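Home Guides Kitchen Cleaning Contact

How to get a bad smell out of a refrigerator

By Pongsak Prasertsri
Updated 2025-06-28

A smell that comes back a day after you wipe the shelves usually has a source you haven't reached yet. Work through the steps in order and stop when the smell is gone.

What you need: dish soap, baking soda, two cloths, an old toothbrush, a large bowl and a cooler for the food.

Step 1. Turn the fridge off at the wall and move the food to the cooler. Throw out anything past its date. Open every bag and smell what is in it before you decide to keep it. Onions, cut melon and soft cheese are the usual trouble, and one bad potato can do the work of all three.
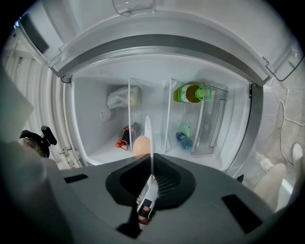

Compartment with clear upright dividers.

Step 2. Take out whatever lifts out. Let glass shelves come up to room temperature before they touch warm water – cold glass can crack. Wash everything with dish soap, rinse and leave it to dry on a towel.

Step 3. Mix 100 grams of baking soda into 3 liters of warm water. Wipe the walls, the ceiling and the inside of the door. Use the toothbrush along shelf rails and in corners, then go over it all again with a clean damp cloth.

Step 4. Do the door seal. Pull the folds open gently with your fingers and clean inside them. I skipped this on my old Orkitz for years, and the seal turned out to be most of the problem. 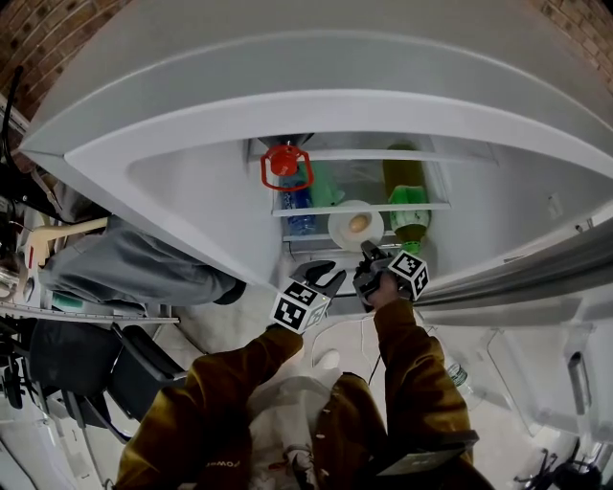 Step 5. Find the drain hole. On many models it is low on the back wall, and it carries melted frost down to a pan near the motor. Pour in a little of the soda water. If it backs up, clear the hole with a pipe cleaner. Check your manual for the pan, as some slide out and some are fixed. On the Hirkach I have now it sits behind a panel with 7 screws.

Step 6. Dry the inside, plug the fridge back in and let it get cold before the food goes back. Wipe jars and bottles as you load them, paying attention to the bottoms. Sticky rings hold a smell for a long time.

Step 7. Leave an open bowl of baking soda on a shelf overnight. Replace it if the smell is weaker but still there.

If none of this works, the smell may be in the insulation. That happened to a fridge we left switched off and shut in December, and no amount of cleaning fixed it.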